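We're four months into having an arm on the tray line at the Covavcombe kitchen, so I'm putting down what has changed for the people who work there. Jan 11, 2019, for anyone reading this later.

Some background. We do meals for Cander, 740 trays on a normal day. Cups used to be one person's whole shift. Pick up, set down, next tray.

Before any new cup goes near the line, it gets worked through in simulation. Mint green cup, gripper up close and then the wider view with a bowl of food on the counter:

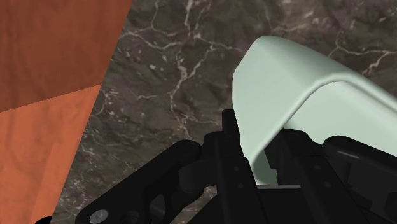
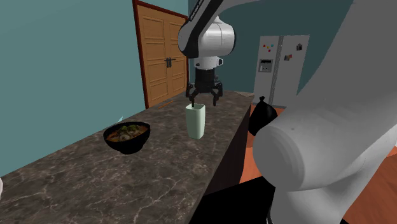

Elaheh Fallahi asked what happened to the people who used to do the cups, and whether they got a say in where they went.

Fair question. There were two on days and one on nights. Both day people moved to plating and checking diet cards. The night person took a job at Soylu in July, before the arm was running. I can't say the news had nothing to do with it.

Did they get a say? Partly. They were asked which station they wanted. They were not asked whether we should buy the thing.

Pay stayed the same for the first while. Then checking diet cards got moved up a grade, 50 cents an hour more. It took two meetings and a lot of email.

The wrists are better. One of the day people had worn a brace for years and has stopped wearing it to work.

What got worse is the talking. The cup station faced the plating station and people chatted across it all shift. Now there's a guard panel there and you have to raise your voice.

Also the stops. When the arm stops, the line stops, and whoever is closest gets looked at. We logged 2,883 cups last week and it needed a person 100 times. Mostly small stuff - a cup stuck inside another cup, a tray sitting crooked.

Clearing a stop was in no one's job description. It is now, and there's a half day of training for it, paid. Bruvinitz does the training and they're decent at it.

Next up is bowls. The plating people have asked to see the plan before it's signed this time. I've told them yes and the draft goes up on the break room board tomorrow.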